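How to pour from one cup to another without spilling

Start with two cups and something underneath them. I use a plain cloth, which can go in the wash afterwards. Push it flat with your hand, as a cup set down on a fold will lean.

Put the cup you are filling on the cloth first. Leave it standing on its own and don't hold it. Paper cups squash easily when they are gripped, and that pushes the contents up over the rim.

Practise with dry rice before you move on to water. Weigh out 80 g. When you can pour all of it across without dropping any, change to water and fill the first cup no more than halfway.

Bring the full cup in from the side, low down, until the two rims nearly meet. Tip it slowly to start the flow, then keep the angle steady. To stop, turn it back upright in one quick movement. A slow finish lets the last of it run down the outside.
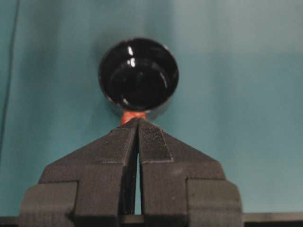
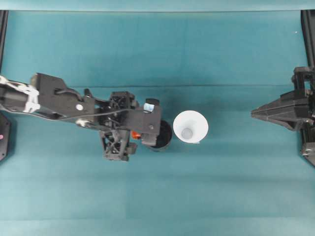
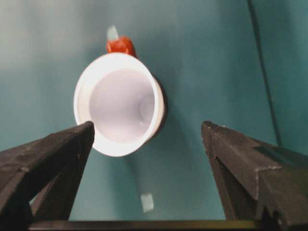
Colour matters more than I expected when I wrote the first version of these notes. Ibrahim Eze asked me why his pours went well in the morning and badly in the evening, and it was the light in his kitchen. Water is hard to see in a dark cup. A glossy black one like the first cup also gives you bright reflections inside, and these are easy to mistake for the water line. Pour from the dark cup into the white one, where you can watch the level rise. Stop 2 cm below the rim.

Bhupendra Nautiyal
Last updated 21/01/2023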